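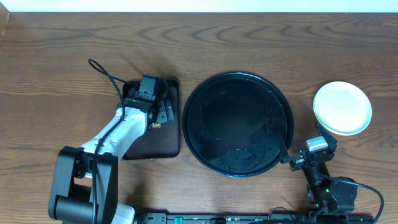 Does a hometown screening wreck my short's premiere status?

Film Festivals and Submissions

nightbus_pictures

Hi all, first time posting after reading here for months. I finished my short in January and I've been sending it out ever since, and now I've gotten myself into a knot over premieres.

The film is seven minutes, a sister and a brother cleaning out their mother's house and not saying much. Small thing, no stars, shot over two weekends. So far I've submitted to six festivals and spent $315 on fees, which for me is a lot of money. The one I really want is Lellmont. It's been my favorite festival since I was in school, and their shorts program is the reason I wanted to make one in the first place.

Then last week I got an acceptance from Lodholm! It's the town next to where I grew up, a tiny weekend festival in the old movie house, and most of my cast could drive there. I was over the moon for an evening. But Lodholm screens before Lellmont even announces its lineup, and the Lellmont rules say they "give preference to" national premieres. They don't say it's required. They also don't say what they count as a screening, so now I'm wondering about the cast and crew night we had as well, because we rented a room at the community college and people brought their friends and I think somebody's landlord. 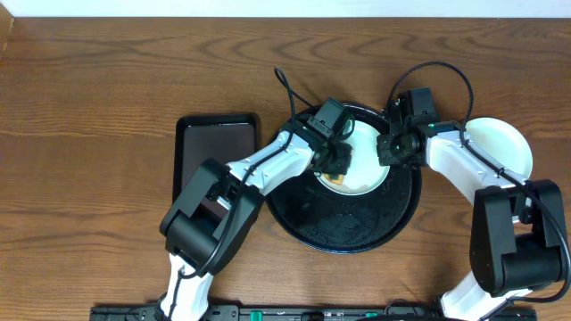
White plate on the round black tray

So, should I turn Lodholm down and wait? Does the cast and crew night count against me? I also had the film on a public link for a little while by accident (I forgot to set the password, I know, I know). And if I do say no to Lodholm, is there a way to do it without being rude? They wrote me such a nice note. I feel sick even thinking about it.

Thanks for reading all that. I have to tell Lodholm by the end of the month.

offscreen_aunt

Congratulations on the acceptance! Please let yourself have that first, you got into a festival.

I've had shorts out a few times and I also spent a couple of seasons reading submissions, so I've seen this from both sides. Premiere rules matter a whole lot for features. For shorts they matter at a handful of the very big places, and even there it's often only for certain sections. "Give preference to" usually means that if the programmers are stuck between your film and another one they like just as much, the other one's premiere might tip it. When I was reading, I can't remember a short being dropped over a screening at a small regional festival. We were mostly arguing about whether the endings worked and whether we already had too many films with dead parents in them (sorry, but you should know there are always a lot of those).

Your cast and crew night is fine. It was private, you didn't sell tickets and it wasn't listed anywhere. I wouldn't even bring it up unless the form asks about it. If you did sell tickets then it gets a little muddier and I'd mention it.

The public link I'd be a bit more careful with. Some festivals treat anything that was ever open online as released, and others don't care at all. Put the password on now, check the view count, and if it's just you and your mom then move on with your life.
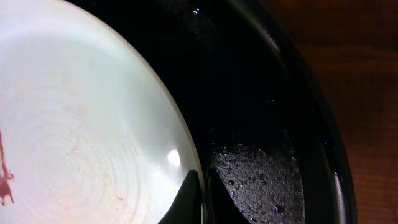
Faint rings, with a dark red smear toward the left

What I'd really do is email Lellmont and ask. It feels scary, like you're calling the principal's office, but programmers get this question all the time and you'll get a two-line reply from somebody friendly. Keep it short. Give the title, the running time and the submission number, say you've been invited to screen at Lodholm before their dates, and ask if that changes your eligibility. Don't explain how much you love them. Don't apologize. Ask this week so you have the answer before you owe Lodholm one.

If they say it rules you out, then you have a real choice to make and I still might pick Lodholm. My own first short skipped a little festival to wait for Radier, and Radier passed, and by then the little one had filled its slots. The film ended up playing to a half-empty afternoon block the next year and my lead actor had moved across the country. I still think about that one – she never did see it with an audience.

As for turning them down politely, one short paragraph, soon, and a thank you. They will fill the slot and they won't hold it against you. What does annoy people is saying yes and then pulling out after the program's been printed.

cutaway_ok

Take the yes. Lellmont gets a zillion shorts. I've been rejected by them twice and both times my film was a world premiere lol

Also stop paying late fees, you could've saved a bunch of that if you got in at the early deadline.
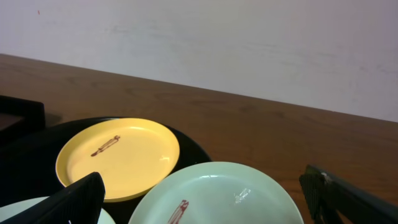
tapehiss

I agree with taking Lodholm but please don't skip the email just because the odds are long. The rules page isn't always the whole story. MacLeish has a line in its rules that sounds a lot like the one you quoted, and when I wrote to them they told me it only applied to the competition block and I could still be considered for the late night program. I would never have guessed that from the website.

One more thing, check whether Lodholm puts its shorts online during the festival. Some of the little ones still do a virtual pass, and that can matter more than the screening itself. You can usually ask to be in the theater only. I did that last year and they just ticked a different box for me.

nightbus_pictures

Thank you so much, all of you. Password is on (the views were low, and I'm pretty sure most of them were my brother). I wrote to Lellmont this morning and kept it to four sentences, which took me an hour. I'm asking Lodholm about the virtual pass next. Will post when I hear back!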